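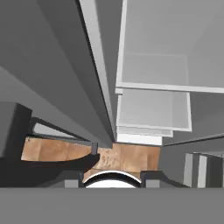

Wrist view, simulated kitchen-store layout: wood-grain worktop, white shelving unit behind, gripper fingers in the foreground.

Corkitwood Chores
Data card and README, second release

Summary

Corkitwood Chores is a set of 458 simulated episodes of short household and stockroom jobs, carried out by a single arm with a two-finger gripper. It was put together to help answer a narrow question: which everyday chores can a learned policy finish from start to end, without a person stepping in, when the room has been changed since training? The short answer from our own baselines is that putting things on shelves is close to usable, wiping is poor, and anything involving a drawer that sticks is not there yet.

The set is small by current standards. It is meant for evaluation and for light fine-tuning. Please do not train a policy from scratch on it and report the result as a measure of the method.

Maintainers: Wenche Isaksson (simulation), Csaba Fodor (task definitions, scoring), Shuk-fan Lam (baselines). Thắng Lò wrote the replay tool. Csaba Balogh checked the success labels for the drawer tasks.

What is in an episode

Each episode holds:

wrist camera video, rendered
one fixed overview camera video, rendered
joint positions, joint velocities and gripper opening
commanded actions, as end-effector deltas
a one-line written instruction in English
a success label and, where the episode failed, a failure code

Video and state are stored at 30 steps per second. Actions are stored at the same rate, but the operators' input device ran slower, so consecutive actions are often identical. Do not treat these as pauses.

The wrist camera is mounted behind the fingers, and part of the gripper body stays in view for the whole episode. We left it in. Several users of the first release cropped it out and then found that their policies closed the fingers early, presumably from losing the only cue for finger position in the image stream. If you crop, feed the gripper opening in separately.

Tasks

There are 12 tasks in three groups.

Shelf group
shelf_place: put a named item on a named shelf
shelf_take: take a named item down and put it on the worktop
shelf_swap: exchange two items between shelves
shelf_face: turn an item so that its label side faces out
shelf_gap: close the gaps in a row of items

Worktop group
top_clear: move every loose item off the worktop into a tray
top_wipe: wipe a marked patch with a cloth
top_stack: stack bowls by size
top_sort: sort small parts into two bins

Drawer group
drawer_open: open to at least two thirds of full travel
drawer_put: open, put an item in, close
drawer_find: open drawers until the named item is found

Layouts

Layouts are named after the floor plans they were drawn from. Nundach is a domestic kitchen. Szénási is a small shop stockroom with a kitchen counter at one end. Lekico is a packing bench with shelving behind it. Each comes in a plain version and a furnished version. The plain version uses flat grey walls and untextured fittings and renders a good deal faster; the furnished version adds textures, clutter and uneven light.

Wood-grain textures are used for worktops in both versions. In an early build the worktops were plain grey too, and depth estimates near the wall edge were so bad that shelf_take could not be scored fairly.

Splits

train: 200 episodes, Nundach and Szénási only
test: all remaining episodes, all three layouts

Lekico never appears in train. Scores should be given separately for seen and unseen layouts. A single averaged figure hides the main result.

How episodes were collected

Operators drove the arm by hand controller while watching both camera views. They were given the written instruction and a time limit, and were told to carry on after a mistake if the task could still be finished. The recordings therefore include dropped items, second grasps and a fair amount of hesitation. Episodes were thrown away only if the simulator crashed or the arm passed through a solid object.

Instructions were written by two people and not rephrased afterwards. The wording is uneven: "put the tin on the lower shelf" and "tin, bottom shelf" mean the same thing.

Scoring

Success is decided by the simulator's state at the end of the episode, using the rule file for that task. Rules are strict on position and loose on time. For shelf_place the item must be upright, fully on the named shelf, and released. For drawer_put the drawer must be shut to within a finger's width.

top_wipe is scored by the share of the marked patch covered with enough contact force. The contact model for cloth is crude, and we trust this number less than the others.

Failure codes are: missed grasp, dropped, wrong item, wrong place, collision, ran out of time, other. Only one code is given per episode, for the first error that the arm did not recover from.

Baseline findings

Full tables are in the results folder. In brief:

Shelf placing and taking hold up well in the unseen layout when the shelf heights are similar to those in train. They fall off sharply when a shelf is low enough for the wrist to foul the one above it. The policies do not re-plan; they push.

shelf_face is weak in every layout. Most policies put the item down the right way up and stop, whichever way the label points.

Sorting and stacking are acceptable with rigid parts. Bowls nest by luck as often as by aim.

Drawers are the clearest gap. Nearly all drawer failures come from the pull direction drifting off axis, after which the drawer jams and the policy keeps pulling. A person would ease it back and try again. We saw this only in the operator episodes.

Taken as evidence on whether machines can do chores yet, this supports a modest claim: single pick-and-place steps in a tidy room, yes; jobs of several steps with one awkward contact in the middle, no. Real rooms are harder than these.

Known problems

The overview camera in Szénási clips the far end of the counter. Use the wrist view to check placements there.

Thin shelf edges shimmer at low render resolution. This affects the plain layouts most.

Friction on shelf surfaces is the same everywhere, so items slide less than they would on painted metal.

Some shelf_gap episodes start with the row already nearly closed. They are labelled as successes and are easy to pass by doing nothing. They are listed in trivial_starts.txt; leave them out of headline scores.

No people or animals appear in any layout, and nothing here says anything about safety around them.

Changes since the first release

Added the Lekico layout and drawer_find. Corrected the gripper opening, which was stored as a half-width in some episodes and a full width in others. Re-rendered the wrist videos after a lens setting was found to differ between layouts. Scores from the first release should not be compared with scores from this one.

A further release is planned for November, with wet-cloth contact if the solver can be made stable — otherwise top_wipe will be dropped.

Reporting errors

Open an issue with the episode name, the step number and the layout. For a disputed success label, attach the final state file as well. Label disputes are read by Csaba Fodor, rendering faults by Wenche Isaksson.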